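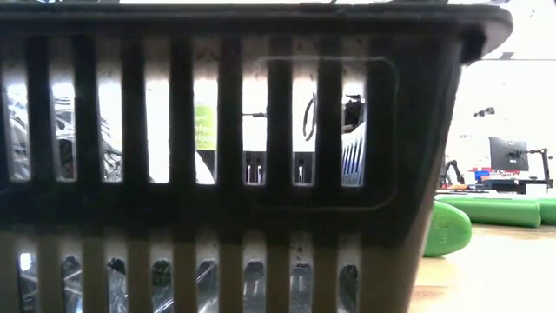

Basket with slatted sides, in use during the sorting work.

Floneo Household Goods Project: progress report to the Prudanden Fund, period ending August

1. Summary

The project continues to receive, sort and pass on everyday household and personal goods to families referred by partner agencies. During the period 3591 items were sorted, and 1104 parcels were made up and sent out to the Escobedo and Kumau centres. Spending remains within the approved budget.

2. Sorting arrangements

The previous report noted that mixed containers were slowing the work. Items are now separated by type before they are packed, and small goods are kept in low open bins while a parcel is being made up. Bottles are held apart from packets – a change requested by the Kumau centre after a number of parcels arrived with damaged wrapping.

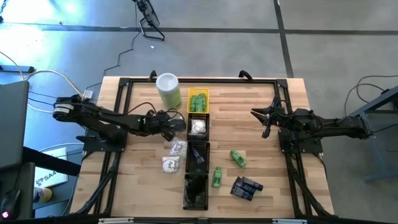

The bins are set out in a single line down the middle of the table, with the yellow one at the far end for bottles and the black baskets nearer for tubes and wrapped items. Packets which have not yet been placed are left on the table top beside the line. This layout has been in use since the start of the period and will be kept for the next.

3. Matters outstanding

A total of 116 items were set aside on account of missing or unreadable labels. They are listed separately and will not be sent out until they have been checked. The Escobedo centre has also asked for smaller parcels for single-person households; a revised packing list has been drafted and is with the centre for comment.

4. Next period

The project intends to replace the older baskets where the handles have worn, and to issue the revised packing list to both centres. No additional funding is requested for either item. The Fund is asked to approve the transfer of the unspent transport allowance to packing materials, as set out in the accompanying budget sheet.

Submitted by Eusebio Arboleda, Project Manager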